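작업노트 / 11월 15일 금요일

휴게 공간 정리하면서 포장재 분류 건. 다음에 하는 사람도 볼 수 있게 대충이라도 적어둠. 글씨 급하게 친 거라 오타는 알아서.

시작 9시 좀 넘어서. 원래는 오전 안에 끝내고 오후에 Rondarholm 쪽 시료 봉투 라벨 뽑을 생각이었는데 결국 점심 넘김.

어제까지 상태: 소파형 의자, 낮은 테이블, 창가 선반 세 군데에 과자 봉지랑 과일 포장, 천 조각, 끈 같은 게 다 섞여 있었음. 선반은 어제 퇴근 전에 끝냈고 오늘은 의자랑 테이블 쪽.

기준은 9월에 정한 걸 그대로 씀.
비닐(속 비우고 펴서)
은박/다층 필름 - 과자 봉지는 거의 다 여기
발포 완충재 - 과일망, 얇은 시트
단단한 플라스틱 - 트레이, 뚜껑
천, 끈, 고무줄 - 버리지 말고 Gill 상자로

천이 제일 애매함. 9월 기준표에는 "섬유류" 한 줄밖에 없고 자투리인지 쓰는 물건인지 구분이 없다. 일단 손바닥보다 크면 다 Gill 상자, 작으면 걸레통. 이건 내 맘대로 정한 거니까 이견 있으면 밑에 적어주세요.

1. 의자 위

한꺼번에 바닥에 쏟지 말고 의자 위에서 하나씩 집어내는 게 빠름. 바닥에 쏟으면 작은 게 테이블 밑으로 굴러들어가서 결국 두 번 일한다. 순서는 앞쪽에 따로 떨어져 있는 것부터, 그다음 더미 위에 걸쳐진 천, 그다음 끈, 봉지는 맨 나중. 봉지를 먼저 당기면 위에 얹힌 게 다 같이 딸려옴 (어제 선반에서 그렇게 해서 와르르).

앞쪽에 혼자 떨어져 있는 검은 과자 봉지가 1번. 빨간 불꽃 같은 캐릭터 그려진 거. 구겨져 있으니까 펴서 안에 부스러기 확인하고 다층 필름 칸으로. 뒤쪽에는 빨간 비닐 두 개, 하얀 과일망, 꽃무늬 갈색 천, 검은 고무밴드, 그리고 제일 안쪽에 트레이.
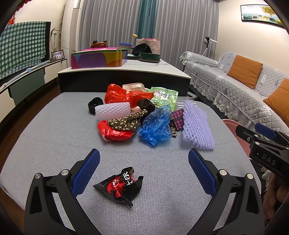 2. 묶인 봉지 처리

매듭 지어진 비닐은 가위로 자르지 말 것. 손으로 풀면 봉투로 한 번 더 쓸 수 있음. 안 풀리면 매듭 바로 밑만 자르고 나머지는 비닐 칸. 공기 들어가서 부푼 건 꾹 눌러서 뺀 다음에 접기. 안 그러면 상자 하나가 공기로 다 참.

뭐 들었는지 모르는 봉지는 꼭 열어보고 넣을것. 저번에 Esard 상자에 귤껍질 든 채로 들어가서 냄새 며칠 갔음.

3. 과일망

늘려서 납작하게 펴면 부피 확 줄어든다. 찢어진 것만 버리고 멀쩡한 건 모아두기. 유리병 보낼 때 끼우면 딱 좋아서 Prundel 발송 때 매번 찾게 됨. 지금 모아둔 거 42개, 상자 뚜껑에 적어놨음. 쓰면 숫자 고쳐주세요 제발.

4. 천이랑 고무밴드

꽃무늬 천은 구김만 펴고 접어서 Gill 상자 위칸. 민무늬 갈색은 아래칸. 밴드는 늘려보고 탄력 죽었으면 버림, 살아있으면 고리에 걸기. 고리가 모자라서 7개 더 주문해야 하는데 아직 안 함. (월요일에 할 것!!)

5. 트레이

물로 한 번 헹구고 엎어서 말림. 젖은 채로 겹쳐놓으면 안 떨어짐. 크기 같은 것끼리만 겹치기, 섞으면 나중에 빼다가 깨진다.

무게

오전 끝나고 저울에 올린 값. 어제 선반 것까지 합친 거임.
전체 2,537 g
그중 발포 완충재 200 g
나머지 칸별 무게는 아직 못 잼. 상자 무게 빼는 거 잊지 말것, 처음에 안 빼고 적었다가 지우고 다시 썼음.

메모 두서없이

의자 천에 부스러기 끼는 거 은근 신경쓰임. 돌돌이로 밀었는데 직조 틈에 낀 건 안 나와서 청소기 좁은 노즐로 바꿈. 이게 훨씬 나음. 연회색이라 뭐 떨어지면 바로 보이는 건 좋은데 그만큼 얼룩도 잘 보임. 물티슈로 문지르지 말고 톡톡 찍어내기.

테이블은 상판이 흰색이라 괜찮은데 옆판이 검은 유광이라 지문이 장난 아님. 마른 극세사로만 닦기. 세정제 뿌렸더니 줄무늬 남아서 다시 닦았다.

다층 필름 칸 라벨이 떨어지려고 함. 테이프 말고 새로 뽑는 게 나을듯. Rondarholm 라벨 뽑을 때 같이 뽑기.

"섬유류" 항목은 둘로 나누자고 제안할 예정. 재사용 천 / 걸레. 이름은 뭐가 됐든 상관없고 구분만 되면 됨.

남은 일
칸별 무게 재기
고리 주문
라벨 (다층 필름, Rondarholm)
기준표 수정안 써서 게시판에 붙이기
Esard 상자 안쪽 닦기, 아직도 냄새 조금 남

오후 2시 반에 중단. 저울은 켜둔 채로 나왔을 수도 있음, 보이면 꺼주세요.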